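Bidora Solar Post Lamp, Warm White, Ground Spike
Sold by Brurkden Garden & Gate
£22 each
In stock

We stock four solar post lamps and this is the one we argue about least. That is faint praise and it's meant to be. Most solar lamps are sold on a photograph of a garden at dusk in July, with every bulb blazing. Your garden in December will look nothing like it, whatever you buy and whoever you buy it from.

The Bidora is a plain black post with a frosted head, a small panel on top and a spike for the ground. It stands 720 mm tall once the spike is pushed in. It comes on by itself when the light goes and switches off when the battery gives up or the morning arrives. In winter it is usually the battery.

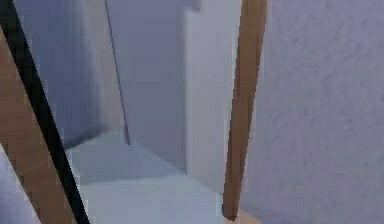

The box says "up to 600 lumens". We would ask you to read the words "up to" slowly. You get the full output on the high setting, with a full battery, for the first part of the evening. After that it drops to a softer glow, and most customers leave it on the low setting all year anyway. On low it will show you the edge of a path. It won't light a driveway, and it won't help you find your keys.

The light itself is 3000 K, a warm yellowish white. We have seen lamps sold as "warm" that were as blue as a fridge, so we checked this one next to an ordinary indoor bulb and it was a fair match.

What the makers claim, and what we think

"Charges even on cloudy days." It does, a bit. A grey day gives you a short evening of light. A week of grey days gives you very little.

"Fits any garden." It fits soil. It doesn't fit gravel over hard core, decking or paving, unless you buy the Olaniyan base plate, sold separately, and screw it down.

"Installs in seconds." Perhaps, in a sandbox. On our clay, Alfie Inskip took a good few minutes per post and bent one spike by leaning on it. Make a hole first with an iron bar or an old screwdriver, then push from the bottom of the post — never from the head.

"Weatherproof." Rain hasn't bothered ours. We don't know how it would cope with being under water, and we don't suggest it for a bed that floods.

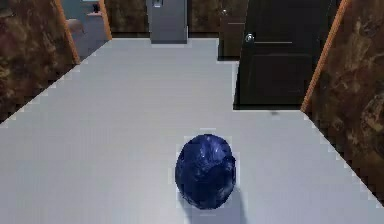

What is in the box

One lamp head with the battery already fitted
Two post sections
One ground spike, plastic
A leaflet in very small print

There is no spare spike. We have asked Bidora for them more than once and been told they are "under review". Until that changes we keep a few back from returned lamps, so ring us if yours snaps.

The battery

Rechargeable, a common size, and you can change it yourself with a small cross-head screwdriver. This is the main reason we stock it. The Stondora lamp we used to sell looked smarter and cost more, but the battery was sealed in, so when it failed the whole thing went in the bin. The makers called that "maintenance free".

Before first use, leave the lamp switched on in the sun for a full day. If you put it straight out in the evening and it does nothing, please try that before you send it back.
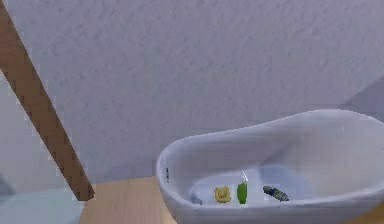
What customers say

"Bought six. Five are fine, one is dimmer than the rest. Brurkden swapped it without any fuss but I did have to pay to post it." Yareli Ocampo

"Does what it says if you ignore half of what it says." Dario Fontana

"I wanted them for the steps and they are not bright enough for steps. Nice along the border though, so I kept them." Oksana Bondarchuk

We print the grumbles as they come in. Steps need a wired light, in our view, and you should speak to an electrician about it.

Postage and returns

Orders placed before noon go out the same day. You have thirty days to change your mind, and the lamp can have been in the ground, though please wipe the mud off. We refund postage on faulty lamps if you send us the receipt — Yareli has now had hers.

Price checked Thu 5 November. Bidora have hinted at a rise, as they did last year, and it didn't come. We wouldn't rush on the strength of it.

Questions about this lamp go to Zoriana Bilyk on the shop number, mornings only.

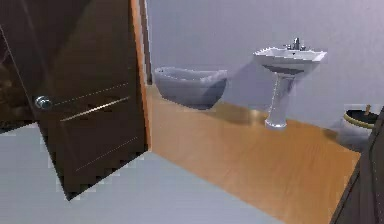

Dark brown door with a round silver knob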